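Extended-stay hotel

An extended-stay hotel is a type of lodging meant for guests who remain for a week or longer. Rooms are usually larger than those in a standard hotel and include a kitchen or kitchenette, a desk and more closet space. Rates drop as the stay gets longer, and many properties quote a weekly price alongside the nightly one.

Guests

Most long-stay guests are traveling for work. Construction crews, traveling nurses, trainees and people moving to a new city make up much of the business in any given month. Families also use these hotels between homes, or while repairs are being made after a fire or flood. Vacation travelers are a smaller group and tend to book the larger suites in summer.

Rooms

The basic unit is a studio with a bed, a small table and a cooking area along one wall. One-bedroom suites put a door between the bed and the living space. Kitchens range from a sink and microwave to a full stove, refrigerator and dishwasher. Pots, plates and silverware may be in the cabinets or may have to be requested at the front desk — practice varies even within a single chain.

Housekeeping

Daily cleaning is uncommon. A typical schedule is one full cleaning per week, with towels exchanged at the desk on request. Some hotels add a short midweek visit for trash and linens. Guests who want more frequent service can often pay for it by the visit.

Rates and taxes

Pricing is set in tiers. The Larkari chain, for instance, has one rate for stays of up to 6 nights, a lower one beginning with the seventh, and a monthly rate below that. Its property in Wike has 125 rooms, almost all of them studios, and takes a refundable deposit of $200 on monthly stays. In many places a guest who stays past a certain number of days no longer owes lodging tax, though the cutoff differs by state and city.

Length of stay and tenancy

Long stays can raise legal questions. In some states a guest may gain some of the rights of a tenant after a set period, and the hotel may then need to follow eviction rules to end the stay. Hotels sometimes ask guests to sign a new registration card every few weeks for this reason.

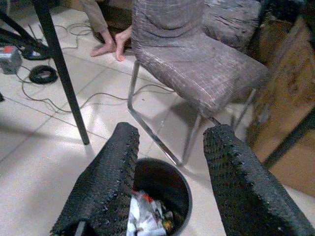
Reader comments

Ratamico: The part on taxes should mention that some hotels collect the tax up front and credit it back later. Mine did, and the credit took until October.

Nostetti: Is the deposit per room or per guest? We booked two studios and were charged for each.

Ratamico: Per room at the places I've used — ask before you book.

Last updated 28 June 2019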